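Drurnwood police to trial new acoustic warning system at public events

October 9, 2019

Drurnwood Police Service is to begin a trial of a loudspeaker-based warning system for use at large demonstrations and sporting fixtures. The equipment is supplied by Dornero, a manufacturer of public address and safety products.

The system, called Sisetti, plays recorded and live spoken messages over long distances. It is intended to tell crowds where to go, which roads are closed and when an order to disperse has been given. The version bought by the service does not include the high-output deterrent tone offered on some models sold abroad.

Under the agreement, Dornero will deliver 34 units. Four will be mounted on vehicles and the rest will be carried by officers on foot. Training starts this month at the service's Khasawneh Road site and the units will go into use in February.

Joaquín Arancibia, head of public order planning at Drurnwood Police Service, said: "After last year's marches we were told by people on both sides that they had not heard the instructions officers were giving. Handheld megaphones do not carry over a large crowd. We want people to have a fair chance to hear what is being asked of them before any further step is taken."

The trial follows a review of how the service manages crowds. The review looked at three other options, including coloured marker dye and a malodorant liquid sprayed from a vehicle. Both were turned down. The dye was found to mark bystanders as well as those it was aimed at, and the liquid lingered on shop fronts and pavements after the street had been reopened.
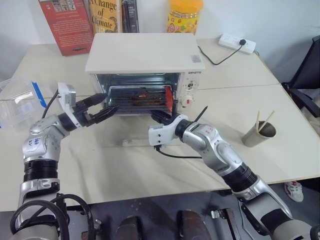 Each officer using a unit will have completed a two-day course covering message wording, safe distances and hearing protection. Messages will be available in English, Arabic, Polish and Spanish. Officers will have to record the time and place of every use, along with the message played, and those records will be published at the end of the trial.

Sound levels were measured at the training site over the summer. Spoken messages could be understood at the far end of the parade ground with traffic running on the neighbouring road. Units are fitted with a limiter that officers cannot change in the field.

Residents and businesses in the town centre will receive a letter before the first use. A public meeting will be held at Drurnwood Town Hall, where the equipment will be on show and officers will answer questions. There are 60 places and these must be booked in advance through the service's website.

The trial will run until the end of the football season. A report will then go to the police board, which will decide whether to keep the equipment, extend the trial or return the units to the supplier.

Notes to editors

Dornero was chosen after an open tender. The cost of the trial is being met from the existing public order budget.

Interviews with Joaquín Arancibia can be arranged through the Drurnwood Police Service press office. Filming of the training sessions is by prior arrangement only.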